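PRESS RELEASE - for immediate use

Stondance opens linen and bedding swap in Skarnport, doors 9 am

Old sheets, odd pillowcases, kids' covers, throws, blankets. Bring them, swap them, take something else home. Stondance is opening its linen swap in Skarnport this April, in the upstairs room at Chambi, and entry is free all month.

The idea came out of last winter's Woro clear-out, when 155 bags of bedding were handed in and most of it was still perfectly good. Printed cottons went first. Big shaggy blankets went second, and we ran out of both before lunch.

"People apologise for a frayed corner," said Giuliana Nina, who runs the swap for Stondance. "Please don't. A frayed corner is five minutes with a needle. We would much rather have it than see it go in the bin."

How it works. Items come in at the door, get looked over, folded and put out the same morning. One in, one out. No tokens, no points. If you have nothing to bring you can still take up to 2 items, just ask at the desk. 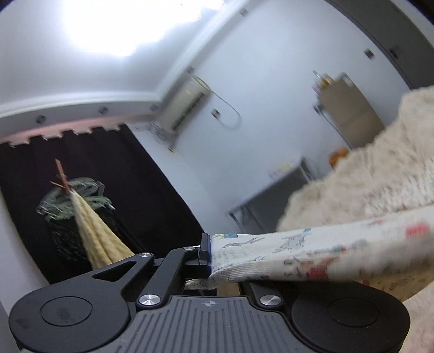
Page last updated: April, 4.40 pm

White cloth with small cartoon figures in red, green, blue and brown, and a fluffy cream blanket next to it: the sort of thing we want more of. Children's prints especialy. Plain white is welcome too but we do have a lot of it.

The room stays as it is, maroon curtain, pink trim, straw broom and all. Sweeping up is at the end of each session and anyone still there gets asked to lend a hand. Blanket fluff gets everywhere.

Nilton Escobar will be running the mending table alongside. Hems, corners, loose seams, small holes. He is aiming for roughly 100 repairs by the end of the month. "Bring it clean and bring it early," he said. "I can't do zips in a queue."

What we can take: sheets, duvet covers, pillowcases, throws, blankets, curtains if they're lined, tea towels. Everything washed and dry please.

What we can't: duvets, pillows, mattress toppers, electric blankets. Nothing with pet hair, sorry. Bags left outside overnight will not be be sorted.

Parking is tight at Chambi, use the harbour side if you can. Stairs only, but ring the bell and someone will come down for your bags.

Press: photographers and reporters welcome at any session, best before 11 when the tables are full. Interviews with Giuliana Nina or Nilton Escobar by arrangement through the Stondance office in Skarnport.

ENDS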